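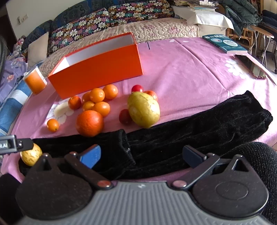 Fig. 1. Citrus, a pear and three small tomatoes on a flowered sheet, black velvet in front.

Drawing and Color, Week 4: Still Life with Fruit
Handout for the Monday group – Senyo Kpodo

I love this exercise, and I hope you will too! Almost everything in the group sits between yellow and red, so you can't lean on big color contrasts. You have to look hard at small ones.

Start with size. The large orange is your measuring unit. Compare every mandarin to it before you draw a single outline, then place the pear, which gives you your one tall, upright fruit.

Next, color. Mix one middle orange and push it both ways, toward the reddish mandarin and toward the yellow of the pear. Leave the speckles on the pear for the very end (they are a treat).

Look at the velvet too. Black cloth is never flat black – the folds catch a slight sheen, and two or three soft grays will carry it. The pink sheet with its white flowers needs even less. Suggest a few petals and move on.

Timing
15 minutes: thumbnails, pencil only
Break
The rest of the session: color, any medium

For homework, set up five or six pieces of fruit on a patterned cloth at home and draw them twice, once from above and once at eye level. Bring both sheets on Monday.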